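Sunday walk, Desstead to Sotum

Sun 5 October

We moved the clocks in our heads to autumn this week and decided to do the old railway path before the mud sets in. It is 11 miles if you start at the car park in Desstead and finish at the church in Sotum, and the bus back only runs until late afternoon at weekends, so you need to get going by nine. We left at half past. It was fine in the end, but there was some fast walking over the last stretch.

The first part is the dull part. The path runs behind the industrial estate and then between two fences, and the surface is that grey crushed stone that gets into your shoes. After the second bridge it opens out and you get fields on both sides. The blackberries were finished, apart from a few hard red ones, but there were plenty of sloes. I didn't pick any. I still have a bottle of sloe gin from three years ago that I have never liked enough to finish.

I last did this walk in August, when the ground was so dry that it had cracked across the middle of the path. You wouldn't know it now. The cutting past the old signal box holds water on the left-hand side and you have to keep to the right, up against the brambles. Wear something you don't mind getting snagged. The council has put in a new gate at the far end of the cutting, and it closes properly, unlike the last one.

We stopped for lunch on the bench at the halfway point. Cheese and pickle, a flask of tea, an apple each. I had planned to buy something better on the way, but the village shop in Zevier doesn't open on a Sunday any more, and it was quietly running down its stock well before that. If you are relying on it, don't. Take everything with you, water included.

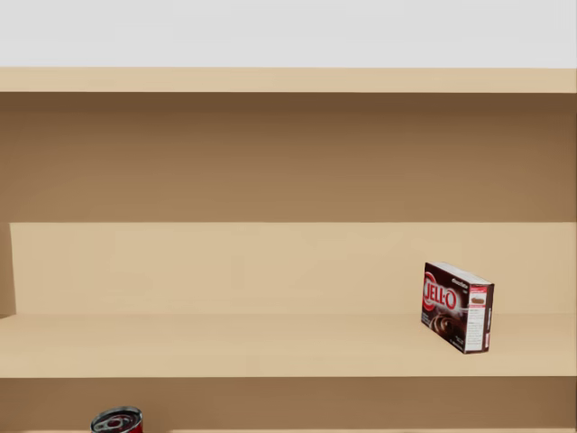
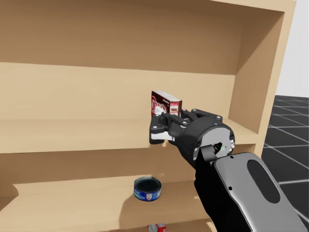

From Zevier the path climbs, though you hardly notice it. The high point is 341 feet, according to the map, and on a clear day you can see across to the hills above Majimbun. We could see as far as the water tower and then it was all cloud. There was a cold wind up there and we didn't hang about.

Going down the other side you have a choice. The signposted route follows the old track bed all the way round the edge of the wood. The shorter way goes straight down through the trees and saves a good ten minutes, but it is steep and the roots are slippery when the leaves come down. We took the short way, having started late. I went over once and landed on my hand. No harm done, but I would take the long way next time, or bring a stick.

The last couple of miles are on a lane, with the odd car. The verge is wide enough to step on to. There is a farm on the right that used to sell eggs from a box by the gate — the box has gone, and there is just the post left. Then it is past the allotments, over the stream and up to the church.

The bus was eight minutes late and almost empty. It takes the main road back, so you cover the whole day's walking in less than half an hour, looking at it from the wrong side.

A few practical notes for anyone thinking of going. The car park in Desstead is still free on Sundays, but the machine is switched on and will take your money if you let it. The toilets at the start are open and the ones in Sotum are closed until spring. Dogs are fine the whole way, on a lead past the farm. My boots are drying in the porch, and the left one has started to leak at the toe, so I will have to get them looked at before the next one.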